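Setting Up and Looking After the CPU Cell

Applies to the processor removal and placement cell on the Trosier line. Revised 2019-06-30.

The cell takes processors out of used workstations and servers and puts tested ones back in. It is one arm with a two-finger gripper and a small camera at the wrist. Most stops come from three places: the fingers, the taught positions over the socket, and the camera settings. Work through the sections in order after any gripper swap. For routine care, go straight to the weekly list.

Before you start

Put the controller in manual and hang your tag on the enable switch. Keep speed override at 20 percent or lower until the last section. You will need a set of hex keys, a lint-free cloth, isopropyl alcohol, a scrap processor and a scrap board in its case. Wear a wrist strap even when the board is scrap, so that the habit stays.

1. Check the fingers and links

Open and close the gripper by hand from the pendant. Both fingers should move together and stop without a click. Look over the hex screws on the brackets and the perforated link plates. If one turns easily, take it out, clean the thread, put on a drop of medium threadlocker and refit it. Wipe the fingertips with alcohol and let them dry.

Next, grip the scrap processor by its edges and lift it well clear of the socket. The fingers must bear on the sides of the chip and stay off the contacts underneath. Tilt the wrist slowly through the range used in the program and watch for slip. Start with grip force at 40 on the pendant scale and raise it in small steps if the chip creeps.

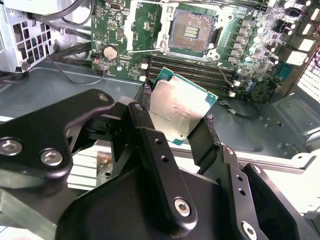 2. Teach the approach

Clamp the case against the stops and check that it can't rock. The retention frame has to be fully open before the arm comes down. A frame that is only half raised will catch a finger, and the usual result is a bent link.

Bring the gripper down over the socket with the fingers open, one to each side of the processor. Jog in small steps for the last part. Save the hover point first, then the grip point, then the retreat. The retreat should go straight up before it moves sideways, especially on boards with memory fitted close to the socket.
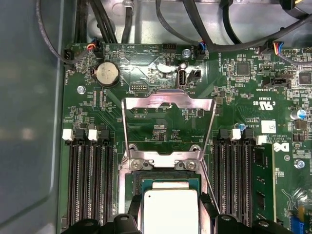

Set the dwell at the grip point to 400 ms. Shorter dwells work on a new gripper, but as the joints wear the fingers need the extra time to settle. Save the program under the board type and add the case model, because two cases can hold the same board at different heights.

3. Repeat for a turned board

Some cases go into the fixture with the board facing another way. Don't rotate the old program and hope for the best — teach the points again. Check the lever and the bracket posts for clearance as well, since a finger that comes in low can touch them before it reaches the chip.

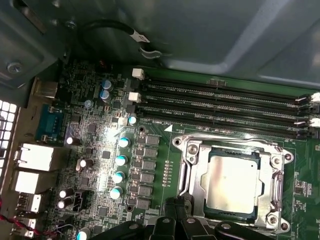
Run the taught path five times with the gripper empty. Stop if a finger touches the bracket, a capacitor or a latch, and move the hover point up before you try again. Cables that have sprung loose should be tucked away by hand before each run.

4. Set the wrist camera

Clean the lens with a dry cloth first. Then park the wrist over bare metal and look at the live view. Bright metal is the hardest thing the camera has to deal with, and the edge finder will lock onto a reflection if the exposure is too long. Begin at 600 microseconds and bring it down until edges hold steady from one refresh to the next.

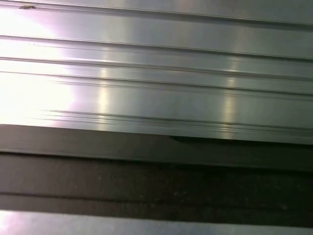 If shortening the exposure doesn't help, turn the Stillunex lamp away from the work by a few degrees and try again. Write the final exposure and lamp angle on the card inside the controller door. Lamp changes affect every program in the cell, so recheck at least one other board type afterward.

5. Return to automatic

Remove your tag, clear the fixture and run one full cycle with the scrap parts at low speed. If that is clean, raise the override in steps. Stay at the cell for the first few real units.

Weekly list

Wipe the fingertips.
Check the bracket and link screws.
Look for wear where the links pivot.
Clean the lens.
Blow dust out of the fixture stops.
Back up the programs to the Szalai drive.

Replacement fingers are kept in the Risen cabinet, second drawer. Always change them as a pair, and start again from section 1 when you do. The next full service is due in November.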